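Sorting Out the Power Strips and the Cord Drawer
An afternoon's job for a big table, with a cup of coffee close by

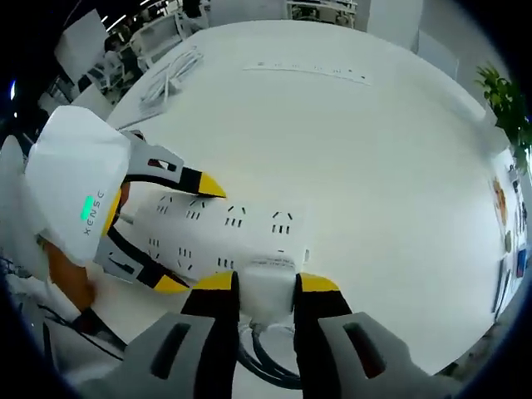 From Weerakoon Home Notes
Filed under: Around the House, Cords and Plugs
October

Every fall, when the lamps start coming on before supper and the heating pad makes its way out of the linen closet, I find that I've run out of places to plug things in. And every fall I go down to the hall closet, reach into the box marked CORDS and pull out one great knot with a power strip somewhere in the middle of it. So a few years back I started doing the whole lot in one go, before the dark evenings really settle in, and it has become one of those chores I almost look forward to (almost!).

We live in 488 square feet, so please don't imagine a workshop with pegboard and a rolling stool. Everything I do below gets done on one table, and all of it has to be put away before anybody can eat.

Clear a big surface first

A white table is wonderful for this if you have one. Dark cords show up beautifully against it, you can follow a line from one end to the other without squinting, and you'll spot the grime too, which you'd otherwise rub right back in. If your table is dark, throw an old pale sheet over it.

Keep the loose coils over on one side, the strips lying lengthwise where you can get at them, and leave yourself a good open patch in the middle to work in. The open patch matters more than you'd think. I used to tip the whole box out at once and then try to work on top of the heap, and I'd end up with cords in my lap and one around the chair leg.

Unplug before you do anything else

I know you know this. I'm saying it anyway! A strip that's going to be wiped, wiggled, turned over or looked at closely should be out of the wall, and switching it off at its own little switch doesn't count. Take everything out of it as well. If there's a computer or a recording box on it, shut that down properly first and give it a minute.

When you pull a plug, take hold of the body of the plug and never the cord. Pinch it on both sides, as close to the strip as your fingers will go, and draw it straight out. If it's stubborn, steady the strip with your other hand and rock the plug very slightly along the line of its prongs. Yanking by the cord works nineteen times and then on the twentieth you have a loose connection inside the plug where you can't see it. Small plugs are the worst for this, there's hardly anything to get a grip on, and I've found that a pair of rubber dish gloves (clean and dry ones, please) makes all the difference if your hands are stiff in the mornings.

Look each strip over

Lay it flat with the openings facing up and a good lamp nearby. You're looking for:

Brown or yellowish marks near any of the openings
A crack in the casing, even a thin one
A spot where the cord has pulled away from the strip, so you can see the inner wires
A plug with bent or darkened prongs
An opening so loose that plugs droop out of it
A burnt or fishy smell, which sounds odd until you've met it

Any one of those and the strip is finished. Don't tape it, don't promise yourself you'll only use the good end. I kept a cracked one going for most of a winter behind the bookcase at our old place in Trikirow and I get a little cold down the back of my neck thinking about it now.

If it's a surge protector, check whether the "protected" light still comes on when you plug it back in later. The part that soaks up surges wears out over time while the outlets carry right on working, so the light is the thing to go by. If you can't remember buying the strip, and it came with you through two moves, I'd treat yourself to a new one.

Getting the dust out

White strips are cheerful when they're new and then they go that sad gray color, mostly along the edges and in between the openings. I use a soft dry paintbrush, the one-inch kind, and sweep across the top first. Then turn the strip over so the openings face down and tap it gently against your palm. You'll be surprised what falls out. Crumbs, if it lives in the kitchen!

For the casing, wring out a cloth in warm water with a drop of dish soap until it's barely damp, wipe the outside and keep well away from the openings. A cotton swab with a dab of rubbing alcohol lifts the gray line along the seams. Never spray anything at the strip itself, and never poke anything into the openings, not a pin and not a toothpick either. Let it sit out for a few hours before it goes back into the wall. I do mine on a Monday after lunch and plug them back in at bedtime.

The knot

Now for the fun part, if you're the sort of person who likes picking at knots, and I am. Start with a loose end and not with the tightest place. Find a plug, any plug, and back it out of the tangle the way it came in, loosening as you go. Shake the bundle now and then and let it fall open. It's the pulling that makes knots, and a good half of any tangle will simply drop apart when it's held up by the middle and jiggled.

Once a cord is free, run it through a folded damp cloth from one end to the other. That cleans it and also lets you feel for nicks, flat places and sticky spots with your fingers. An old cord that's gone stiff or tacky should go.

Then coil it. For years I wound mine around my elbow like my mother did with yarn, and it puts a twist in every loop, so the cord springs into a corkscrew the minute you let go. Make big easy loops in your hand instead, about as wide as a dinner plate, and let the cord lie the way it wants to. If it tries to flip into a figure eight, give it a small roll between finger and thumb and it'll settle down. Big loose loops are kinder than tight ones, especially where the cord meets the plug. And don't leave the coil hanging over the edge of the table while you get on with the next one! It'll slide off the minute you turn your back and you'll be doing it all over again.

Tie each coil with a strip of hook-and-loop tape or a bit of soft ribbon. Rubber bands dry out and stick to the cord, and wire twist ties can bite in if you pull them snug. Bread bag tags are handy for labels. Write on the tag before you clip it on, and write what the cord belongs to, "slow cooker" or "Grandpa's radio," because "black one" won't help you in March.

Where everything goes back

Before you put the strips back where they were, have a think about whether they were in the right place to begin with. A long strip is lovely behind a desk or along the back of a sewing table, where you have a lot of little things that each need hardly any power: a lamp, a phone charger, a radio. If the openings run in two rows, put the bulky square plugs at the far ends or stagger them from one row to the other, so they don't sit on top of their neighbors.

What doesn't belong on a strip, in our house or yours, is anything made to get hot or work hard. Space heaters, the toaster, the coffee maker, the microwave, the air conditioner and the refrigerator all go straight into the wall. And one strip never gets plugged into another, however handy it would be for reaching the corner. If you truly need to reach the corner, buy one strip with a longer cord, or ask an electrician what another outlet would cost.

A few more odds and ends from my own rounds:

Leave a bit of slack at the plug end. A cord stretched tight will work its plug halfway out over a few weeks.

Keep strips off the kitchen counter near the sink, and off the bathroom floor altogether.

Don't run cords under a rug. They get walked on and they get warm, and you can't see either one happening.

If the strip has keyhole slots on the back, lay a piece of paper over them and mark the two holes with a pencil. Tape the paper to the wall and put your screws in right through it. So much easier than measuring!

Give the curtains a look. Ours had been resting on a strip all summer long.

Storing the spares

I have five shoeboxes on the closet shelf now, and they've cured me of the one big box. Extension cords in the first, chargers in the second, lamp cords and the little night-light in the third, spare strips in the fourth, and the last one is for cords I can't identify. Those get one year. If nothing in the house has asked for them by next October, off they go to the electronics recycling, along with the cracked strips. Please don't put them in the kitchen trash if you have a drop-off anywhere near you.

For the spare strips, I fold the cord back along the length of the strip in long, soft bends and fasten it in two places, so it slides into the box flat. Wrapping the cord around and around the strip looks tidy but it's hard on the spot where the cord goes in.

Next month, the flashlight drawer and what to do about old batteries.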